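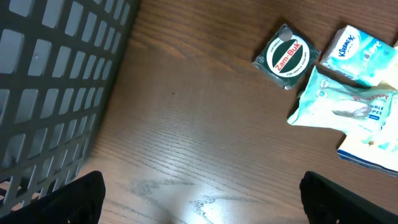
Fig. 1. Wooden tabletop with a fine, even grain.

Week 3: Reading wood

Furniture and Finishes, Rillham Evening College
Handout updated April 9, 2019

Last time we looked at joints, and a few of you stayed behind to keep arguing about dovetails (wonderful, please keep doing it). Tonight we move from how pieces are held together to the stuff itself. Grain is my favourite topic in the whole course, so if I run over, wave at me.

What grain is

A tree adds a layer of new wood under its bark every growing season. In cooler places the spring wood comes in fast and pale, and the summer wood comes in slower, denser and usually darker. One pale band plus one dark band makes a growth ring. When we saw a log into boards we slice through all those layers, and the lines on the face of the board are the layers showing up at whatever angle the saw happened to meet them.

So the same log can give you boards that look like they came from different trees! Get used to looking at the end of a board first. The end tells you how the rings run, and once you know that, the face makes sense.

The main cuts

Flat sawn: the rings run more or less flat across the end of the board. The face shows big arches and loops, sometimes called cathedrals. Little waste at the mill, so it's usually the cheaper board. It moves the most across its width and likes to cup.

Quarter sawn: the rings stand close to upright at the end. The face shows straight, tight lines. In oak you also get ray fleck, those silvery flashes that catch the light. It stays flatter and costs more.

Rift sawn: in between, with the rings on a slant. Very even lines and hardly any fleck. Lovely for table legs, where you want neighbouring faces to match.

Veneer is a different story. A sliced or peeled sheet can show any of these patterns, and a printed surface can copy them too, so a straight grain on top is no proof of what sits underneath. Check an edge or the underside before you say anything out loud in a shop. (I learned this one the embarrassing way.)

Movement

Wood swells and shrinks across the grain as the air gets damper or drier, and hardly at all along its length. Old makers knew this and left room for it: slotted screw holes, loose panels in frames, little wooden buttons holding a top to its rails. When you see a split in an old solid top, look for the spot where somebody glued or screwed it down hard. You'll often find it.

Colour and finish

Light changes wood. Cherry darkens, walnut slowly fades, pine goes orange. Oil and shellac warm the colour up, while most water-based finishes leave it closer to bare wood. Gloss matters too — a shiny coat bounces light back at you and can hide the grain completely from one side of the room, so always move your head before you judge a colour. Better still, carry a small torch and hold it low against the surface. Scratches, plane marks and old repairs jump right out.

Sanding grits for the practical

We'll stop at 240 for oil and 180 for varnish. Sand with the grain, wipe between grits, and don't skip a step to save time. The 1,000 and 2,000 papers in the drawer are for rubbing out a cured finish and should stay off bare wood.

Before next week

Read the Jevness booklet up to the end of the section on veneers. The Appiah notes are optional, but the drawings of ray fleck are gorgeous.

Pick one piece of furniture at home and spend 20 minutes with it. Sketch the grain on the top and on one edge, and write down which cut you think it is and why. Wrong guesses are very welcome.

Bring an offcut if you have one, any species, as long as the end is cleanly cut. The visit to the Gisimance timber yard is still set for June, closed shoes please.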